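Skiltex hand-held grippers: twelve weeks with a pair in each hand

I've put off writing this review because I wanted to be past the grumpy stage first, and anyone who has had new gear arrive at work will know the stage I mean. I'm past it now (mostly!) so let me tell you how we've gone with the Skiltex grippers, what I like about them, what I'd send back tomorrow if they let me, and how they've changed the days of the people who carry them.

A bit about us. I do household work for Flistden, which for years meant cleaning, linen and beds for families and short-stay places around Corkunstead. Last year the firm signed on to record household tasks for people building home robots, so now part of the roster is still ordinary linen rounds and part of it is doing the same jobs slowly, with a gripper in each hand and a camera on top of each gripper. You fold, tidy and smooth as you always did, only with two plastic fingers where your own ten used to be, and the recordings go off to teach a machine.

The fingers first, as they're what you live with. They're bright yellow with long slots cut through them, and they have a decent bite on cloth. Towels are a pleasure. Pillowcases are fine once you learn to take the seam and not the middle. Fitted sheets are a misery, though in fairness they're a misery with bare hands too, and I've been doing them since I was nineteen. Anything slippery needs patience — a glossy mattress cover will slide off just as you think you've got the corner up, and you have to pinch lower than feels natural.

The weight is where I'd complain. For the first half hour you don't notice it, and then your forearm starts telling you about every gram. Skiltex sells a padded wrist strap separately for $12, and in my opinion it belongs in the box. Our pair cost the firm $1385, or $867 for a single, and at those prices a strap isn't much to ask. I do give them credit for the shell, which is smooth and wipes down easily, and for the numbered sticker on the back. When there are several of these on a charging shelf at seven in the morning you'll be glad of a number.

Battery life is good. I get through a morning on one charge and top up over lunch. The pairing between left and right is less good, and twice I've done a whole bed only to find one side hadn't started recording. A louder beep would fix it. Ronja Sjögren, who trained us, taught me to listen for both beeps before I touch anything, and I haven't lost a bed from that day to this.

Now the work itself. Before the grippers I'd do a bedroom in the time it took the kettle to boil and somebody to find the biscuits. On a recording day I might spend the whole morning in one bedroom, making it and unmaking it. We're paid by the hour for recording and by the room for rounds, so the slow days are better money, and my back has had a holiday. But I do miss the chat. You can't natter with a family when the microphone's on, and Nest Edwards, my partner on the rounds for years, went back to ordinary linen after a fortnight for exactly that reason. The two of us used to sing.

And yes, we've talked over what it means to teach a machine your own job. Some of the younger ones are keen as mustard and hope to move over to checking recordings. I'm somewhere in the middle. Our supervisor, Mrs Phillips, has put it in writing that the rounds won't be cut before the contract is looked at again in September, and I'd have liked it to go further than that. So far the team has logged 800 tasks, a good many of them beds.
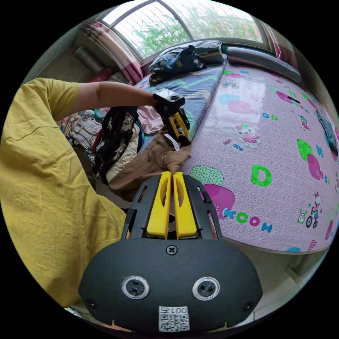

Corkunstead, 9 August 2025

A kids' room makes a fair test, I reckon, and I wouldn't judge a gripper on a plain hotel bed. You get cartoon covers, sheets going every which way, clothes heaped along the side and a bag in with them, and each thing wants a different grip. The soft crumpled pieces are what these fingers do best. A thick bolster is another matter and I generally nudge it along with the side of the gripper, which Ronja says is allowed.

If you're an employer thinking of buying a set, borrow one first and let your people wear it for a full shift, then ask them and listen to the answer. Buy the straps as well. If you're the one who'll be holding them, start with towels, and take your breaks when they're due, even if you're halfway through a duvet.

Four stars out of five from me. I'd happily give back the last one for a lighter handle and a proper beep, and Skiltex are welcome to ring me about either.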